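Prutari Community Help
Home > Kitchen and Catering > Costing and Stock

Theoretical vs. actual usage on patties is off by a steady amount every month

Asked by mkessel_ops
August 2024
Tags: food cost, variance, recipe cards, yield

I run the stock side for a small burger counter in Nudelcombe. We use Cervantes for recipe costing and do a physical count at period close. For the last three periods, theoretical patty usage has come in below actual usage, and always by a similar margin.

Last period:
Opening count plus deliveries, less closing count: 3,924
Sold through the register, per the recipe cards: 3,843
Difference: 81

Waste is logged on paper and keyed in at close. Logged patty waste for the same period was 7. That leaves most of the gap with no explanation. Buns are off as well but by much less, and cheese is within tolerance.

The recipe card for the standard burger is one bun, one patty, one lettuce leaf, one slice of tomato, one portion of sauce. The double has its own card with two patties. I have checked both and they are correct.

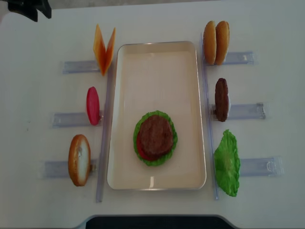

Portion size should not matter here because patties are bought pre-formed and counted as units. I have also ruled out short deliveries, as every case is opened and checked at the door. Is there a setting in Cervantes that changes how modifiers deplete stock? Or is this a counting problem?

3 answers

Answer from tallgrass
Accepted

The bun figure is the useful clue. If whole burgers were going out unrecorded, buns and patties would be short by nearly the same number. Patties are short by much more, so patties are leaving without buns. There are three usual routes.

1. The "add patty" modifier. In many setups a modifier carries a price but no recipe. The customer is charged, the sale shows up in revenue, and stock does not move. Go to the modifier list and look at the depletion column. If it is blank or says "none", attach a recipe of one patty to it.

2. Bunless or lettuce-wrapped orders keyed as a side or an open item. Open items never deplete anything.

3. Cook errors. Overcooked patties usually get thrown out before the bun is dressed, and a paper log filled in at the end of a shift will miss many of them. A log of 7 against sales of 3,843 is low enough that I would not trust it.

Check the first one before anything else. Run the modifier sales report for the same period and compare the "add patty" count to the difference. The report has to use the same cutoff as the physical count – if you count after service and the report ends at midnight, late sales land in the wrong period.

Fixing the modifier does not correct closed periods. You will need a manual adjustment if you want the history to match.

Answer from Oranuch Wiriya

Agree with the above on modifiers. One more place to look is the staff meal button. Ours was set up as a discount to zero, which depletes correctly, but a second button with the same label had been left over from an older menu and had no recipe attached. We had the same kind of gap until the October close, when we deleted it.

Also check the case size in the item record. We moved to Protwood cases and the pack count in the system was still the old supplier's. That gave an error that scaled with the number of cases received, so if your difference goes up and down with deliveries, look there.

Answer from dh1016

just weigh the bin at night

Comments on the accepted answer (2)

mkessel_ops: The modifier had no recipe attached. Modifier report shows 58 for the period, so 16 are still open after logged waste. I will move the waste log next to the grill and compare again at close.

tallgrass: 16 is plausible for unlogged cook errors at that volume. Set the tolerance after two clean periods, not before.

Viewed 1,016 times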